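Gasthorpe Parts Swap: Your Questions

What is the swap?
A get-together for people who love fixing old electronics! Bring the parts you don't need, take home the ones you do. We started with one shelf at the Rurken library and now have more than 544 members on the mailing list.

Do I have to bring something?
Nope. First-timers are welcome to come just to dig around (and you'll probably find something).

What kinds of parts turn up?
All kinds! Switches, motors, radio knobs, bare circuit boards, the odd keyboard.

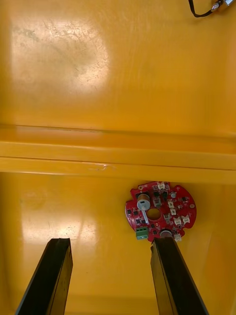
A round red circuit board.

Are the parts tested?
Some are, some aren't. If you know a part works, put a green sticker on it. No sticker means take your chances, which is half the fun.

How should I sort what I bring?
Small things go in open trays or bins, one type to each if you can manage it. Loose screws can go in a jar. 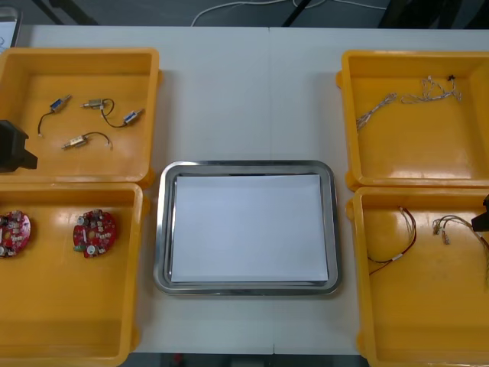 Please tape over the ends of any batteries, and leave swollen or leaking ones at the Pirkesley recycling center before you come.

When do the doors open?
At 10 in the morning, and we pack up at 2. The June swap is outdoors if the weather's nice.

Can kids come?
Yes, please bring them! Under-twelves need a grown-up with them at the soldering table.

Is there parking?
There's a free lot behind the hall, off Kvaran Street.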